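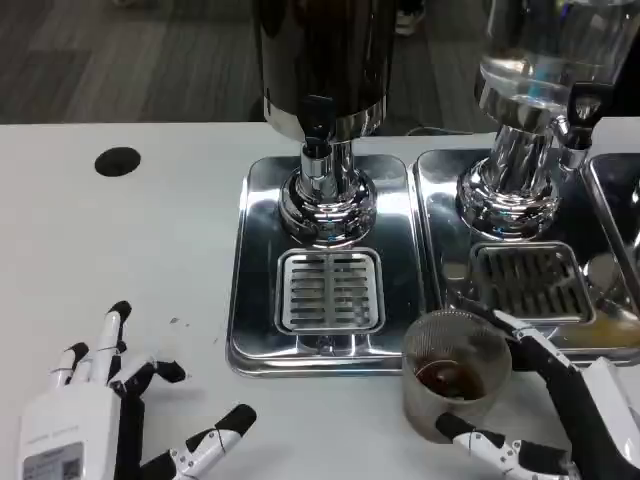

I've been to two company dinners at Prakby this year and I'm going to say it: please stop seating us by department! We eat lunch with these people every day. Yaowalak Duangkaew, who planned the Thammasiri do in March, mixed up all the tables, and I ended up talking bees with a man from the Wadau office until they put the lights up (lovely evening, terrible taxi queue). The other one cost an extra 3,000 for a magician, and I still spent it hearing about our own invoices. Skip the magician and shuffle the place cards.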